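Getting a piano up one flight of stairs, am I mad?

purowpete
Posted 16/01/2019
Right, so my aunt is giving me her upright and I'm over the moon, but I live in a first-floor flat with a turn halfway up the stairs. The gap at the turn is 94 cm wall to banister. I've had one quote for £300, which made my eyes water a bit. My brother reckons he and two mates could do it for a curry. Has anyone done this themselves and lived?

Minim_Rest
Don't. Please don't. I let friends carry mine up a straight staircase (no turn at all!) and we took a lump out of the wall, cracked the bottom board and one of them couldn't lift his arm for a fortnight. £300 with a turn in it sounds cheap to me. Check they're insured.

brultano47
I'm going to disagree with the above. We did ours with four people, proper straps and a skid board from the hire shop, and it was fine. Slow and sweaty but fine. It depends massively on the piano. Is it a little modern one or one of those old iron-framed monsters?

purowpete
It's a Surkel, which I'd never heard of. She bought it secondhand when my cousin was small. Comes up to my chest and I can't budge one end of it, if that helps.

Minim_Rest
It does help. Get the movers.

brultano47
Haha ok, chest height and you can't budge it, I'm wavering. I'd still take the banister off before anyone comes though. Ours was only 3 bolts and it gave us loads more room. Put them in a jam jar so they don't wander off.

lady_dampers
Nobody has asked what state the piano is in! Before you spend a penny on moving it, get a tuner to look at it where it is. If the tuning pins are loose it won't hold pitch, and then you've paid to have a very heavy shelf carried upstairs. I used Ignacio Cisternas for mine, he was lovely and very blunt, told me to walk away from the first one I'd fallen for.
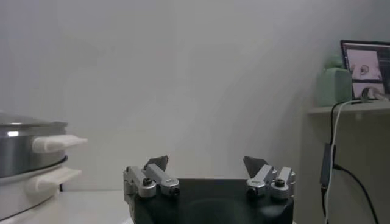
Anyway, the other thing is where it'll go once it's up. Mine was next to a radiator for its first winter and went horribly flat, so find an inside wall if you've got one. And leave it a few weeks to settle before you have it tuned, or you'll only be paying twice.

brultano47
Not sure I buy the settling thing. We had ours done the week after and it's been grand.

lady_dampers
Then you were lucky, or your tuner was kind!

purowpete
Thanks all, really useful. I've rung my aunt and she's happy for a tuner to come round. If it passes I'll go with the movers (my brother is gutted about the curry). She doesn't need it gone till March so there's no rush. Does anyone know if I need to tell the people downstairs? The Đỗ family have a new baby and I'd feel awful.

Minim_Rest
Tell them, yes, and ask when the baby naps. Then ask the movers for a morning slot if that suits, they're usually less knackered first thing anyway.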